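The Linby Kitchen Newsletter
Friday, November 4, 2022

One Pot, One Knob

Soup season has reached the Linby building, and with it the annual argument about the shared kitchen on the second floor. The stove there has two working burners. The sign-up sheet for the stove has 47 lines, most of them filled in by people who write "quick pasta" and then braise something until dark.

So the kitchen now owns an electric cooking pot, paid for out of the Vuluslow bake sale, and anyone who can find an outlet can make dinner. It lives on the side table and does not need a burner, a reservation or a diplomatic note to the braisers.

A word on the controls. The function labels around the knob are in Chinese, three on each side, and a few of you have been choosing by mood. A translation card is going up on the wall next week. Until then, ask a neighbor who reads Chinese, or turn the knob one notch and stay in the room. Stay in the room anyway. The Rullura floor's lentils are still spoken of - and in damp weather, still smelled.

Wipe the steel rim when you finish. Do not put the pot in the sink. It plugs into a wall, and things that plug into walls have never enjoyed the sink.

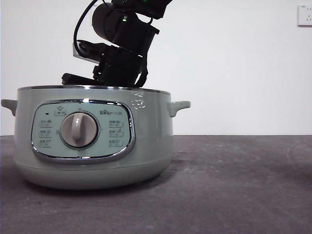

Can I leave the pot on overnight for stock?
Only if you plan to sit up with it. The kitchen locks at 12, and the pot has to be off and unplugged before then.

Sign-ups for the December soup night are on the fridge, under the Lei Noodles menu. Bring your own bowl, and take it home again afterward.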